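How to Run a Change Experiment on Yourself Without Annoying Everyone You Live With

Most people who decide to change something decide to change everything, usually late on a Sunday and usually with a new notebook. I own eleven of these notebooks. The longest-serving one made it to page four.

What follows is the method I pinched from Hilde Bosman's workshop in September and have since bent to suit a lazier person.

Step 1. Pick one behaviour, and make it dull

"Be more present" can't be done at 7:40 in the morning. "Phone stays in the hall until I've eaten" can. If your goal would look nice on a cushion, try again.

Step 2. Find out what the old habit is doing for you

Write down when it happens, where you are and who has just spoken to you. Keep this up for a few days before you change a thing. I learned that I check email whenever a form asks me for my middle name, so make of that what you will.
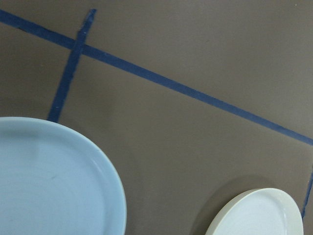 Don't skip the writing down. Your memory will tell you that you only snack when stressed, and your memory is a flatterer.

Step 3. Shrink it until it's embarrassing

Whatever you planned, halve it, then halve it again. Liesbeth Hendriks wanted to write a chapter a week and settled for 96 words a day, a number she picked out of spite because the rest of us kept saying 100. She's still going. I was one of the people saying 100, and I'm not.

Step 4. Tell one person

One. Choose somebody mildly interested who won't send you links. A group chat will give you all the applause on day one, and you'll have no further need to do the thing.
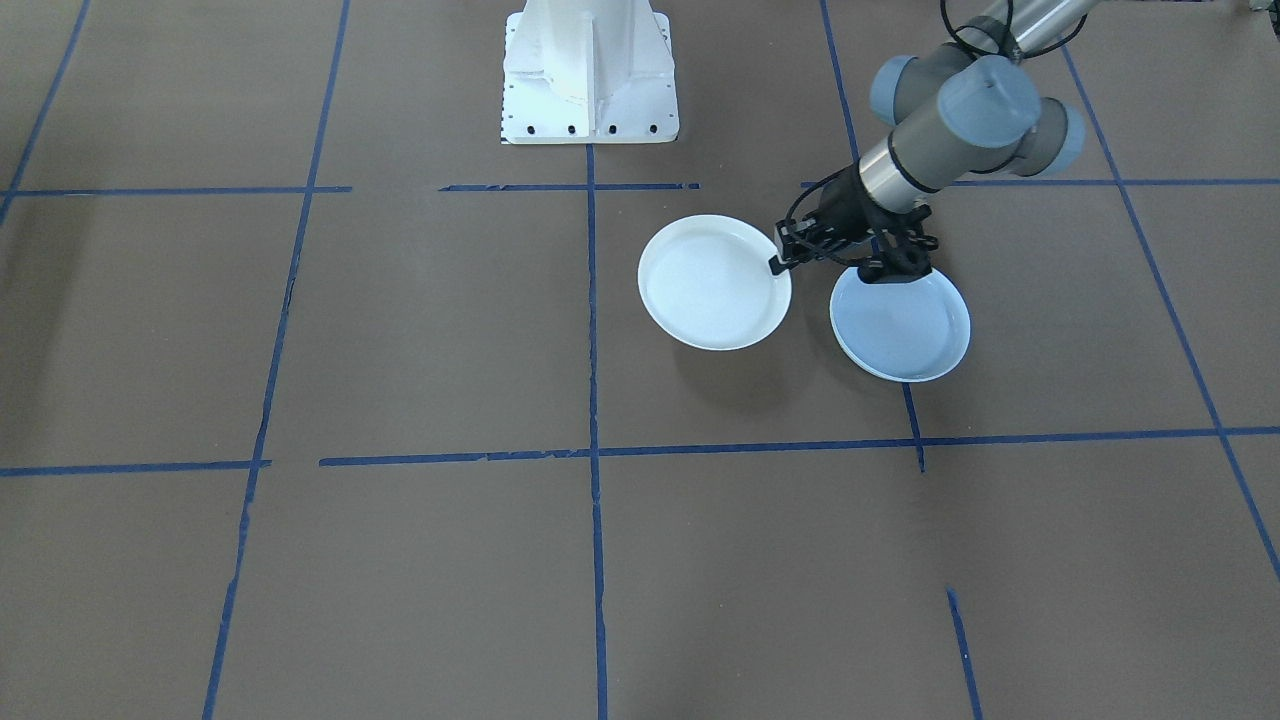 Step 5. Decide now what happens when you miss a day

You will miss a day. Write the rule while you're still cheerful. Mine says that after 3 misses in a row I go back to Step 3 and make it smaller, with no speeches. Extra sessions to "catch up" are banned, as they're how I lost the piano.

Step 6. Review it after a month

Ask whether the behaviour got easier and whether you still care. If the answer to the second one is no, stop, and put the notebook with the others.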